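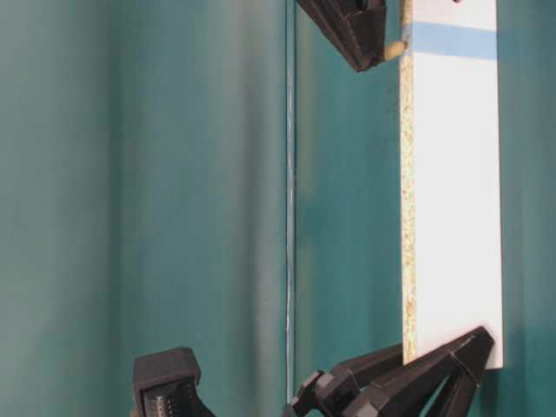

*A board between two grippers at the Bokuldale open day, February 2018.*

# Ultel 808 two-arm cell: a morning with a machine that handles shelves

I build closets for a living, so when Lynch opened its Bokuldale shop to the trade and promised a pair of robot arms handling flat-pack furniture parts, I went. I had questions. I also had a free morning and had been told there would be pastries.

The product is the Ultel 808. For your money you get two arms, a gripper on each, a controller the size of a bar fridge, and a printed manual that runs to 406 pages. I know because I was handed one to look at and kept it on my lap for most of the talk, where it cut off the feeling in one leg. Lynch had set out 32 folding chairs. I got a seat in front, next to the pastries, and can report that the competition for both was mild.

The job for the day was a Susier bookcase, the basic kind with white faces and plain chip showing along the edges. Anybody who has worked with this stuff knows its habits. The laminate chips if you look at it wrong, the holes crumble if you drive a screw in crooked, and a long side panel always wants to tip over onto the one corner you can't hide. I was curious what a robot would make of it.

## What it's like to watch

Slow. I'll get that out of the way. If you've seen the promotional clip, the one with the drumbeat, please know that the arms in Bokuldale kept no such time. A gripper would come down toward the board, stop, think about its life choices, and come down a little more. The other one did the same from below. I've had apprentices like this, and a couple of them turned out fine.

To be fair, slow is what you want near an edge. There's a moment in handling any board when your hand finds the side before your eyes are quite done looking, and the 808 goes through that moment at the speed of a bank. The woman behind me said it was like watching someone park a borrowed car. I laughed, then thought about how I park borrowed cars, and stopped.

The grippers are black, angular things with a lot of flat planes on them, and they look like they were designed by someone who really liked stealth bombers. Up close the fingers have a grainy finish that I'd call workmanlike. I asked if they scratch laminate. The demonstrator said there are pads for that. I asked what the pads cost. He said there was a price list in the back, and there was, and I put it down again.

Next to the chairs was a monitor with the view from a gripper's own camera, and I ended up watching that more than the arms. It's an odd way to see a job. Mostly you get your own two fingers and a lot of nothing.

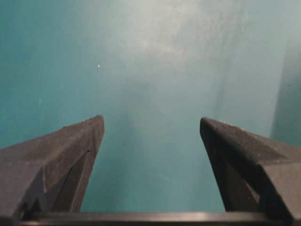

## Things I liked

- The backdrop. Lynch hung everything against teal, and white board shows up on it beautifully. I'm tempted to paint my own shop the same color, and it would be the cheapest thing I took home from this visit.
- The stop button is big, red and where your hand goes. I've used table saws that were less thoughtful.
- The wrist camera view. You can tell a lot about an edge from that close, including which supplier has been stingy with the glue.
- It never once sighed. I sigh at every panel.

## Things I liked less

The setup. By the demonstrator's account, teaching the cell a new part takes most of an afternoon, and a Susier bookcase has more parts than you'd wish on it. Change the shelf spacing and you're back in the manual. I do perhaps one job in September that matches another job in any way, and that's when the college people all want the same desk.

Holes were the other sore point. I asked how the thing deals with one drilled a hair off center, which is to say a hole.

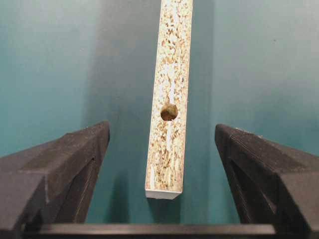 The answer was a long one and had the word "tolerance" in it more often than I could enjoy. What I took from it is that the camera finds the hole and the software decides how it feels about it. If the hole is too far off, the cell stops and asks for a person. I'm a person, and I'd like to know what I'm being charged for in that case.

I also found the controller fan loud. It sat by my left ear for the whole talk and I still don't know what the warranty covers.

## Would I buy one?

No. A one-van closet outfit has no use for an 808 and no floor to stand it on. If you run a plant that turns out the same white bookcase all year long, I'd go see it, bring your own board with your own bad holes, and make them run that in place of the nice one.

Three stars out of five. The pastries were apricot.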